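Wemlow coat swap is back, and this time it has a proper hall

If you tried to squeeze into last winter's coat swap in the back room at Gentile, you'll know why I'm so pleased to be writing this. It's moving! From January the swap will run in the old reading hall on Kallport Road, with actual rails, a mirror you can see your whole self in and a radiator I've been promised will be switched on.

I popped in while they were setting up and found Joana Simões up a stepladder with a mouthful of safety pins, so our chat got off to a slow start. She began the swap after clearing out her mum's wardrobe and finding four good winter coats with years left in them. The first one drew 30 people. Last winter 389 coats changed hands across the season, and 137 of those were children's sizes (anyone who has bought a school coat in September and seen wrists poking out of it by Christmas will not be surprised).

It works the way it always has. Bring a clean coat or jacket, get a paper token, swap the token for anything on the rails. If you haven't got a coat to bring, come anyway and ask for a token at the door. You won't be asked why, and there's no form. Doors open at 10am and it all packs up at 2pm, though I'd get there early if you're after something for a toddler, as those rails are bare by eleven.

New this year is a mending table run by Sinan Taşdemir, who used to do alterations above the bakery in Idar and took up the hems on half my work trousers. He'll fix zips, sew on buttons and patch small tears while you wait, for whatever you can put in the tin. He has asked me to pass on a plea about down jackets – please wash them gently and dry them all the way through before bringing them along, because a clumpy one takes up a whole bin bag and hardly anyone picks it. Tennis balls in the dryer, he says, and be patient. I've tried it and it sounds like a horse in the kitchen, but my jacket came out lovely and fat.

Joana is short of men's large and extra large, and she could do with more hangers too, the sturdy sort. Drop-offs are at Gentile's counter any time before 5pm. The swap costs £1 for adults and is free for under-16s, and there'll be soup for the first 7 families through the door, with tea for the rest of us.
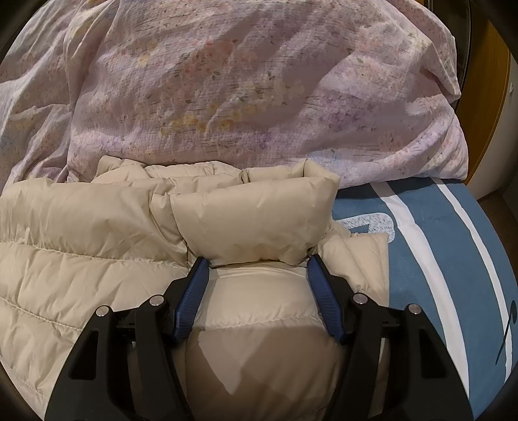 A quilted down jacket in beige.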